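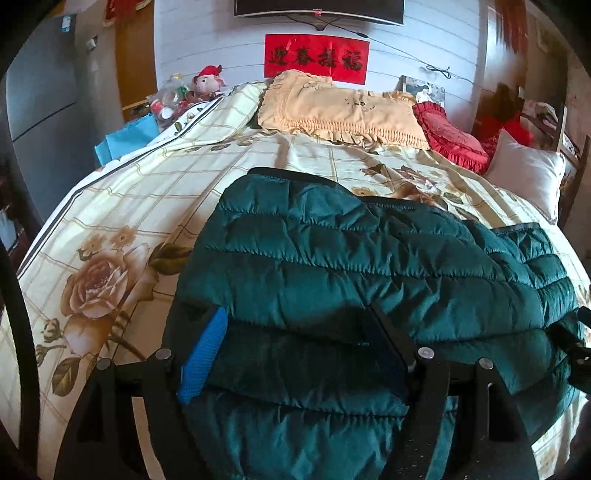

Fig. 3. Quilted jacket on bed.

Setting up the Jorora rink scoreboard

1. Mount the console at the scorer's bench and connect the Pranard cable to port 3.
2. Set the period length and press STORE. 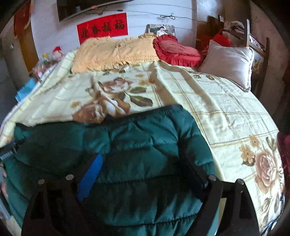 Hartmut Brandes reports that STORE must be held until the tone sounds, or the penalty clocks keep their old values.

3. Enter the home roster. Jersey numbers above 51 need the second page.
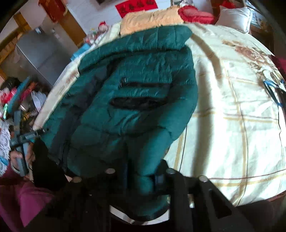 4. Enter the visiting roster the same way.

Caution: Do not unplug the console while the roster is saving.

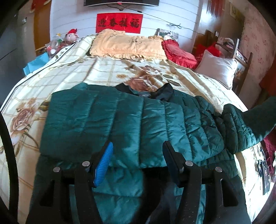 5. Test the horn before the teams take the ice.

Note: The shot log holds 1000 entries.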